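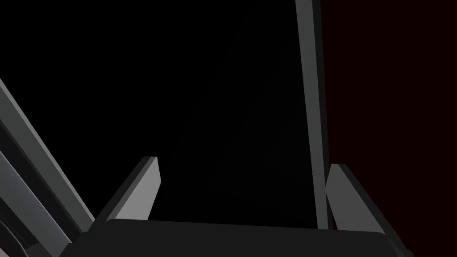

By Vimala Alva | March 4, 2018 | Reviews, Kitchen

Didelis Countertop Dish Rack

My old dish rack rusted through at the feet last year and left orange rings on the counter. I bought the Didelis to replace it and have used it every day for 73 days, mostly for two people's dishes and one very large soup pot.

The rack comes flat in the box with a drip tray, a utensil cup and a folded sheet of directions. The directions are clear up to the step where the side rails go on. The drawing shows them facing the wrong way, and if you follow it the tray won't slide in. Turn them around and it fits. Putting it together took me 20 minutes, including taking it apart once.

Plates stand up well. The slots are wide enough for stoneware, which my last rack couldn't hold without the plates leaning on each other. Bowls are less happy. Shallow ones tip forward and collect water in the rim, so I put them upside down on the top level. Wine glasses are fine on the side hooks if the stems are thin. My thicker ones don't go in at all.

The drip tray slopes toward a spout that hangs over the sink. The slope is slight, and on my counter, which is not quite level, water sat in the back corner. I put a folded piece of cardboard under the rear feet for a few days and then cut two pieces of cork to do the same job. It drains properly now – but a rack at this price should come with feet you can adjust.

Cleaning is easy enough. The tray goes in the dishwasher. The rack itself doesn't fit in mine, so I scrub it in the sink with vinegar every other week. Our water is hard and the white film builds up fastest on the lower rails. No rust so far, and I have been looking for it.

The utensil cup is the weak part. It hangs from two small clips and drops off if you pull a spatula out at an angle. Mine has landed in the sink more than once. I ended up tying it on with kitchen string.

I also looked at the Vuvura, which costs less and has a better cup but only one level. If you mostly wash mugs and silverware, get that one. For a household with a lot of plates I would buy the Didelis again and keep the string handy.

Rating: 3.5 out of 5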